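Stories Essays Archive Submit Sign in

Fiction > Short pieces > Working lives

The Long Reach

8 minute read

By August I had been moving the arms at Lodton for long enough that my mother had stopped asking what I did and had started telling people instead, which was worse, because she told them I taught robots to tidy up. I suppose I did, in a way, though nothing in that room was ever tidy for more than a minute, and what I really did was stand in a pair of sleeves full of sensors and pick things up and put them down again while the machine across the carpet did the same, and every time we got from one end of the job to the other it was saved as one example. The learning system wanted 400 of each job. It never said thank you, but then I had worked in a bakery before that and was used to it.

The firm was called Brusik, and it had the upper floor of a building that had once sold carpets, so at least the floor was decent. My trainer was a tall, patient woman who had been a piano teacher, and she had carried the whole of her manner over with her. She would stand behind me with her hands folded and say "slower into the turn, please, and let it arrive," exactly as though there were a metronome going somewhere. If I dropped something she had me carry on and pick it up, and she marked the example as a recovery and seemed almost pleased with me. The clean ones taught it what to do, she said, and the others taught it what to do next.
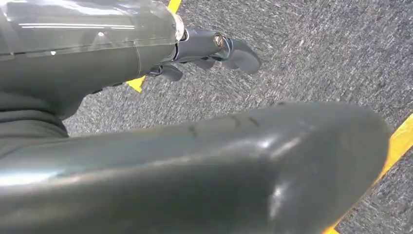 The robot was known to everyone as Kamel, after the project, and I grew fond of it sooner than I would have admitted at home. You can't spend whole days lending somebody your elbows and feel nothing at all. I knew the scuffs along the top of its big grey casing the way you know the marks on your own kitchen table, and I knew how the hand looked with nothing in it, the fingers a little apart and pointing at the carpet, the broad one on the end very nearly touching. The yellow tape on the floor was my side of the bargain. I had been told to keep the work inside it, and I took that as seriously as a child takes the cracks in the pavement, and used to dream in yellow lines.

Example 812 (we were well past the first job by then, and on to our third) was a folded tea towel, to be lifted from the floor and laid in a basket. I had done it beautifully all morning. Then I thought of my grandmother, for no reason I could give you, and of how she always smoothed a cloth once with the side of her hand after she put it down, and before I knew it I had done the same, and so had Kamel, one slow stroke over the top of the towel.

I said sorry and asked whether I ought to strike it out. My trainer thought about it for a good long while.

"Was it part of the job?" she asked.

"It was when my gran did it."

She wrote something down, and said we would keep it, and would I please do the next one without.

I left for Budier before the winter, for a post with better hours and a canteen, and heard very little of the old place until a letter came from her, a proper one on lined paper, dated 18/01/2018. Most of it was about her knees. But on the back she had written that they had let the system run by itself for the first time, 49 towels, one after another, and that it had managed them nicely, apart from a few it had dropped and gone back for. On one of them, she wrote, and only the one, it had waited a moment over the basket and then put the hand out again, flat, and drawn it across.

I read that part to my mother over the telephone. She wanted to know if it had done the corners.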